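The Table Before the Move

When a family leaves a house after many years, the big furniture is seldom the problem. Two strong people and a van can take care of a wardrobe. The difficulty is with the small things, and with the table on which they collect.

I moved from Lemmont to Trirnent last October, and for the last weeks there I lived beside such a table. It was meant for eating. First we put one box on it, then a bag leaned against the box, and after this we ate our suppers on our knees in the other room. I have visited several households since then, for these pages, and in each of them there was a table of the same kind. People are a little ashamed of it. They say "please do not look", and then they show it to you for half an hour.

What is on it? Things which have no shelf of their own. In one flat near the canal I saw sewing needles in a sweet tin, a key with a blue ribbon, three sorts of glue, and a jar of buttons that had already moved house twice without being opened. The owner wished to throw the jar away and could not. She told me that the buttons belonged to coats she still remembered.

My grandmother had a rule for this, and I repeat it here although I do not always follow it. Take a container which is round and not too deep, and let every small thing go into it for one day. In the evening you empty it on a cloth and decide. The container must be open, so that you see what you are putting in, and it must be small, so that by evening the work is still possible. She used an old cooking pot without a handle.
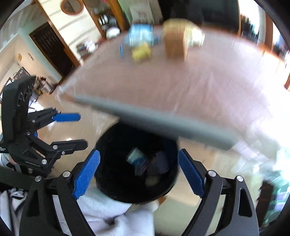

Home and Household Desk

A dark container and a white cloth under it are enough to begin. Small packets go in easily and come out again just as easily, and against the black you find a pale thing at once. The cardboard box can wait on the table, on its pink cloth, until the sorting has come as far as that.

I recommend the cloth very much. When I emptied my own pot directly on the floor in Lemmont, the small screws from the bookshelf rolled under the radiator, and I believe two of them are still living there. On a cloth nothing rolls far. You can also lift the four corners and carry everything away if guests come.

About boxes, opinions are different. The removal firm Dulik, which brought my furniture, gives its customers flat cardboard boxes a month before the day and takes back the ones that are not used. The driver advised me to fill no box with more than I could lift with straight arms. I filled one with books all the same, and we had to empty half of it on the stairs. Another firm, Usman, rents out plastic crates with lids. They are stronger and they do not mind rain, but one must return them within 30 days, and this is quite a short time if you are a slow unpacker like me.

The one time I counted my belongings properly, for the insurance form, I came to 1,217 objects, and I had not opened the kitchen drawers. Some 300 of them would have fitted into a bucket. I was surprised, and also a bit tired. A spoon takes the same line on the form as a bed.

I asked the people I visited what they packed last. The kettle was a frequent answer, and the telephone charger, and medicines. One man said the mirror, as he did not want to see the hall without it. A couple with small children left the toys until the van was already at the door – this I would not advise to anyone.

And what should be unpacked first? In my opinion the tablecloth. In Trirnent I found it at seven in the evening, in a bag with the shower curtain, and it was badly creased. I put it on the table before there was a single chair in the room. By the next morning a box was standing on it, with a roll of tape and a bag of clothes pegs. The jar for my own buttons came a few days later, and it is there still, next to the bread.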